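3. Upholstery Wear in Shared Living Rooms

Figure 2. Rounded armrest in a woven cream-beige fabric, against a taupe-brown wall (rendered). 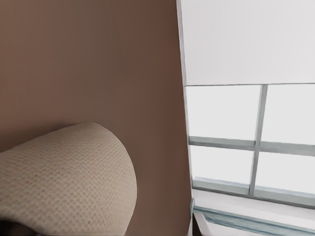

Clallstead, April

Armrests turned out to be the most rewarding part of the whole survey! We visited 186 households and asked each one which piece of furniture they would replace first, and over 30 of them named a chair or sofa whose arms had worn out well before the seat. Bunnag's earlier work in Drotby hinted at this, but his sample was small and covered only leather.

Woven covers tell a richer story. Residents read them closely - they know which arm gets the elbow, which one gets the coffee cup, and how long a new cover stays presentable. Several had kept swatches of fabric from earlier covers, and these gave us a wonderful record of changing taste in color and weave (see Appendix B).

We scored wear on a scale from 0 to 3, with two raters working separately. Their scores matched closely for arms and less well for seat cushions, a gap we return to in Section 4.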